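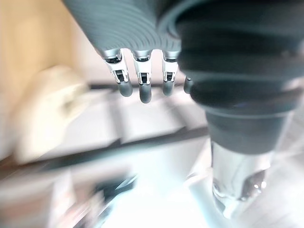
Section 4: Setting up a new tenancy and its rent account

By this point you should have your Griltell login working and your scheme details filled in. If either of those gave you trouble, do go back and sort them out first, as the screens in this section borrow a good deal from them and it is a nuisance to unpick afterwards. Put the kettle on, have the signed tenancy agreement beside you, and take it gently. The first one always feels slow and the next is a good deal quicker.

What you will need

The signed agreement, with the start date clearly readable
The weekly rent and the service charges, listed separately
The tenant's preferred way of being contacted
Any letter about housing costs that the tenant is happy for you to keep on file

Adding the tenancy

1. From the home screen choose Tenancies, then New. A blank form opens with the scheme name already at the top. Check that it is the right scheme, especially if you look after both Firnik House and Mansour Court, whose flats are numbered the same way.

2. Type the tenant's name exactly as it appears on the agreement. If they like to be called something else, put that in the Known As box, and letters will greet them properly.

3. Enter the start date. This is the day the tenancy begins and the charges start to run, even if the tenant doesn't collect the keys until the Saturday after.

CAUTION: The start date locks when you press Confirm. Changing it later means closing the account and opening a fresh one, and the tenant will be sent a second welcome letter, which can be worrying for someone who has only just moved in.

4. Press Confirm, and wait for the green bar to reach the end before you click on anything else. It can take a little while on a busy morning. 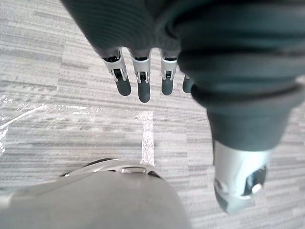 Adding rent and charges

5. Open the Charges tab. Enter the core rent on the first line by itself, without any service charges folded into it.

6. Add each service charge on its own line, picking the nearest match from the list. Communal heating, shared lighting, lift upkeep and so on all have their own entries. If you can't find one that fits, choose Other and write a few plain words in the notes box - "window cleaning, shared hallway" is much kinder to whoever reads it next than "misc".

7. Mark each line as either Eligible or Personal. Personal charges, such as a tenant's own meals or the electricity for their own flat, are billed to the tenant directly and are left off the housing costs statement.

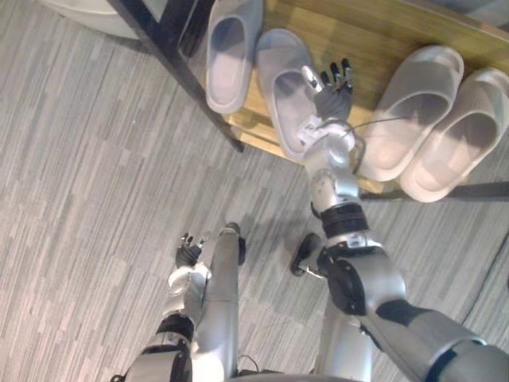
White slide sandals on the wooden shoe rack

NOTE: If you aren't certain whether a charge is eligible, leave it as Undecided and save. The account will still work, and the line will wait in the Queries list for Mitali Matubbar in the income team, who would far sooner be asked than have to put it right in April when the new charges are loaded.

8. Check the weekly total at the foot of the tab against the agreement. They should match to the penny. When they don't, the usual culprit is a charge that was quoted monthly and typed in as if it were weekly.

Sharing the statement with the tenant

Once the charges are saved, Griltell makes up a statement that the tenant can use when they talk to the council or to anybody helping them with a claim. Please print it and go through it together, if they would like that, instead of simply posting it under the door. It runs to 2 pages and the second one has the service charges on it, so do make sure both come out of the printer.

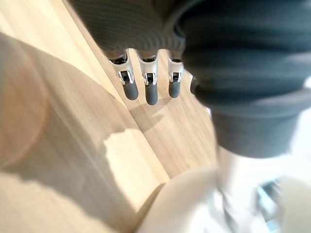 Some tenants will want a relative or support worker to have a copy as well. Tick Share With only when you have their consent recorded on the Contacts tab, and remember that consent given for one statement doesn't carry over to the next. Large print and translated versions are under Print Options, and for anything not listed there you can ask Imtiaz Chowdhury at the Tridach office.

When the statement has been handed over, press Mark As Given and move on to Section 5, Recording Payments.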